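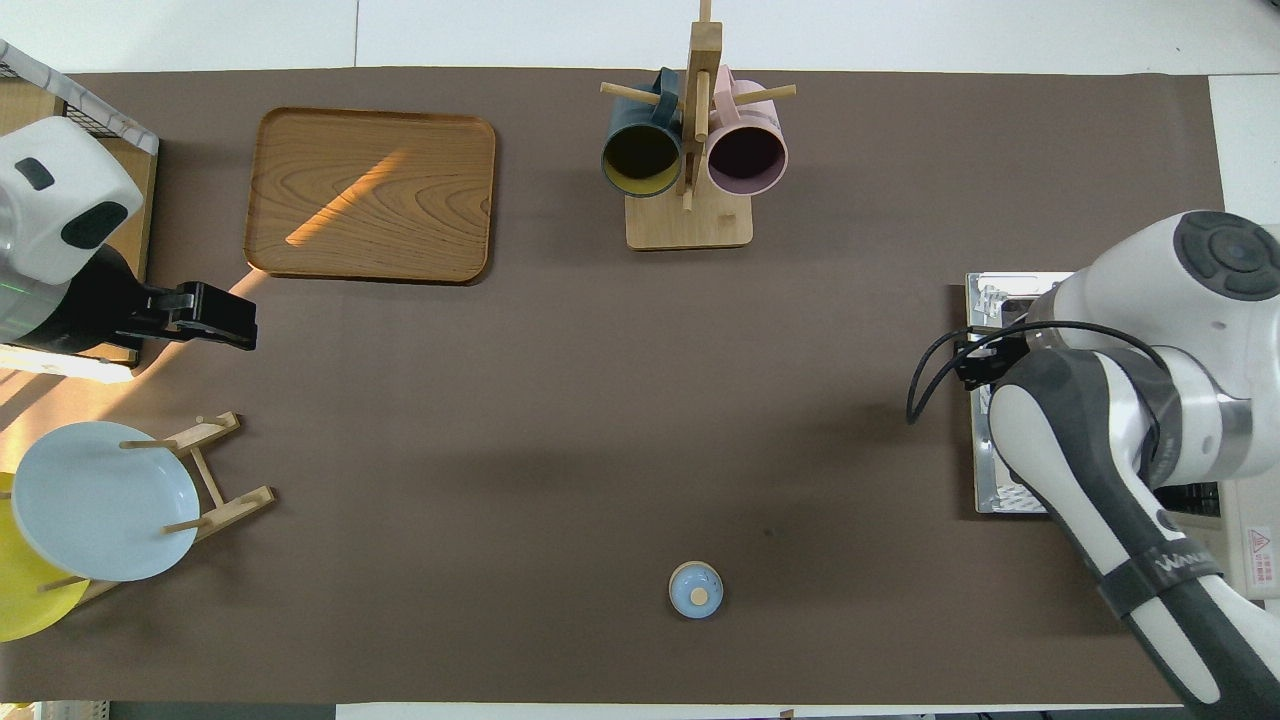
Nudeck tabletop set: read before training

Version of 3 Apr 2020. Maintained by Nataša Pavlović; complaints to Marin Papadopoulos.

Contents
368 recorded demonstrations with two arms on one table, 269 of them marked as successes. The objects are kitchen things: mugs and a mug tree, plates and a plate rack, a wooden tray. Each recording has head camera video, joint positions, gripper opening and one line of instruction.

What "success" means
The operator pressed a key when satisfied. Marin went back over 100 of these and disagreed with enough of them that I would not quote the success rate in a paper. His labels are in review.csv. Where the two differ, use his.

Known problems
Light was not controlled. Sun falls across the table in many recordings, and we have no runs to show whether a policy copes without it.
One table, one colour. Claims about new kitchens would be guesswork.
The first 200 recordings came from a single operator, who nearly always started with the left arm. A model may learn the habit and nothing about the task.
Instructions were typed afterwards, in January, from the video.

Not included
Force readings. The Traduneo logger dropped too many samples and we deleted the lot.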